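The Great Fake Fruit Sort

I have a thing for fake fruit. I know how that sounds. It started with a bowl my aunt had on her sideboard when I was little (I bit a pear, I was four, we don't need to discuss it) and it has gotten worse every year since. So last Saturday I finally did what I've been promising to do since March and went through the whole lot, deciding what stays, what goes in the big fall display and what gets passed along.

The first round was easy. Anything foam with dents in it, gone. Anything that sheds glitter, so very gone! That left the good pieces, the ones with a bit of shine and a decent shape, and those I wanted to look at properly with some space around them. I had a pink cardboard box, the kind with a low front so you can reach straight in, plain brown on the inside, and the apple and the green one went in there first. 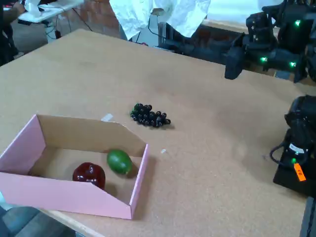 The apple is my favorite and probably always will be. It's that very dark, glossy red that real apples only manage for a week or so, and I like that it looks a tiny bit too perfect. I got it from a Skudano clearance bin for 2 dollars, which I still bring up at parties. The lime came later, in a mixed bag from Bayram, along with a lemon so badly painted that I gave it to the dog next door. He loves it.

Then there's the grapes. I have been going back and forth on grapes for years. Cheap ones look like a bag of marbles, and the expensive ones have that dusty coating that comes off on your fingers and then on your couch. These are neither. They're a small bunch, nearly black, really shiny, and they catch the light in little dots all over. I paid 19 dollars for them at the Plurton flea market and felt sick the entire drive home, and now I'd pay it again.

The trouble is where to put them. I've always kept grapes in with everything else, and they always look squashed. With the apple and the lime sitting in the box and the grapes out on the table next to it, I liked the grapes so much better! The dark purple looks great on that speckly tan cork color, and they get to sprawl a little. So the new plan for the display is fruit in a tray, grapes spilling out beside it, maybe a cloth napkin if I can find one that isn't stained.

I'm also coming around to plain cardboard, which I did not expect. I had my eye on a wooden tray from Piditz and was this close to ordering it, but brown cardboard with a thin bit of pink along the edge is kind of sweet with red and green. It's cheap, it's light, and if I get sick of it I can flatten it and try something else. 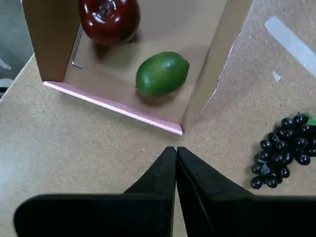 What I'm keeping, what I'm not

Keeping: the apple, the lime, the grapes, two figs I forgot to mention, and a pomegranate with a chip in it that I'll turn to face the wall.

Going: bananas, all of them. I've never met a fake banana I liked. Also the strawberries, which are the size of plums and always bothered me.

If you want the bananas, leave a comment and they're yours, you just pay the postage. And if anyone knows where to find a good fake quince, please tell me, I've been looking forever.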